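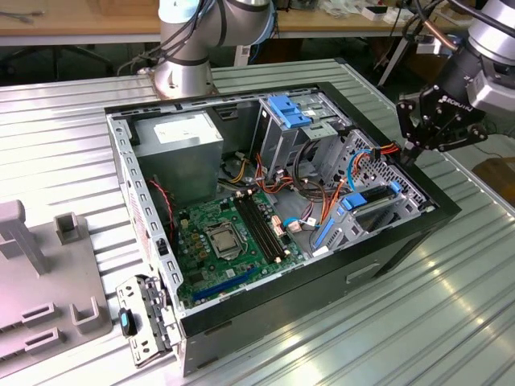 Our project looked at what happens to old desktop computers in Ellow once people stop using them. We wanted to know if families throw them out, give them away or just forget them in a closet, and the answers surprised all of us! A desktop is a good thing to study since so much of it can be used again. Take the side panel off a tower and lay it down, and you can see the power supply in one corner and the four black RAM slots on the green motherboard, so even a beginner can start learning which part is which.

How we did it

Giang Hầu and Ok-hee Shim wrote the survey, and Farzad Rahimi took it door to door on Strachan Street in August. We got 55 answers back, way more than we had hoped for. I called the two repair shops in town, Brovodness and Gundix, and both let us visit.

What we found

Most people still had at least one old computer at home. The main reason was worry about the photos and files on it - many didn't know a drive can be wiped or taken out before the rest is passed on. Gundix keeps a log of every part it saves, and the owner let us read it. It had 1,177 entries! Memory and power supplies came up again and again.

What we would do next

We'd love to run a drop-off day at school with a table just for wiping drives. Ok-hee has already drawn the poster, and Farzad is asking Brovodness to lend us some tools.

Cyrill Wieser
24 January 2022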